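Household robots learn from a simulated flat, but how far does it carry?

2020-07-31

A group working under the project name Roter has put out results for a two-armed household robot trained entirely in a rendered flat, and the headline figure is a generous one. Out of 1346 attempts at reaching for things on a kitchen counter, the group counts all but 329 as successes.

The method, called Toma, gives the robot a single view from its own body and asks it to choose where each arm should go next. No map of the room is supplied. The group says this makes the approach cheap to move from one home to another. Perhaps it does, but the paper tests it in 29 room layouts built from the same stock of doors, walls and furniture, and a new layout is a good deal less than a new home. 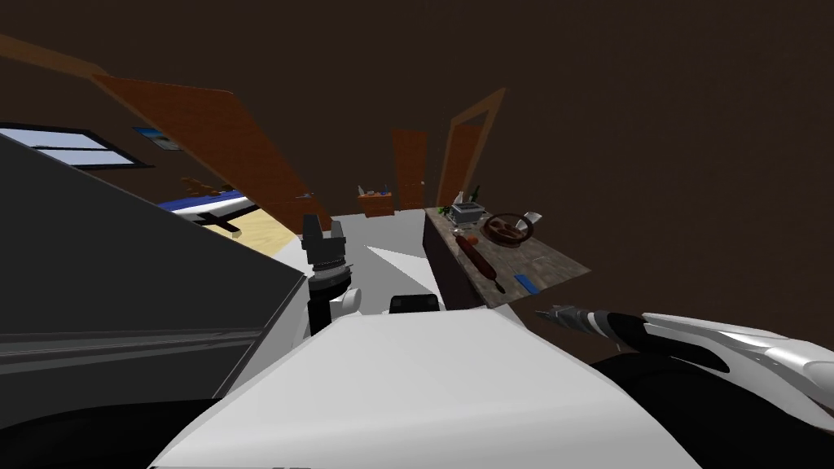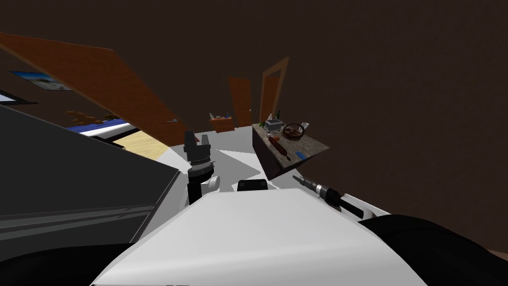
Simulated views over the robot's body, with both grippers in view and the kitchen counter to the right. Renders: Roter

There is also the matter of what counts as a success. An attempt is scored as passed if the gripper comes to rest within 2 cm of the chosen object. It does not have to pick anything up, and a rolling pin that would have been knocked to the floor in a real kitchen still earns the mark. Grasping is promised for a second paper in September.

The authors do compare their method with an older planner and report that theirs needs fewer corrections along the way. That part is the more convincing, though the planner was run with its default settings and might have done better with a little care.

Drillura, the firm paying for the work, says trials on a physical machine will follow at its site in India - it gave no date and would not say how many robots are involved. Until those trials are reported, the claim in the paper's title that the robot is "ready for the home" looks early. Its code has not been released.

Related items
Warehouse arms: faster, or just fewer boxes?
Why simulated floors are always clean
Drillura opens second test site
Reading the small print in robot success rates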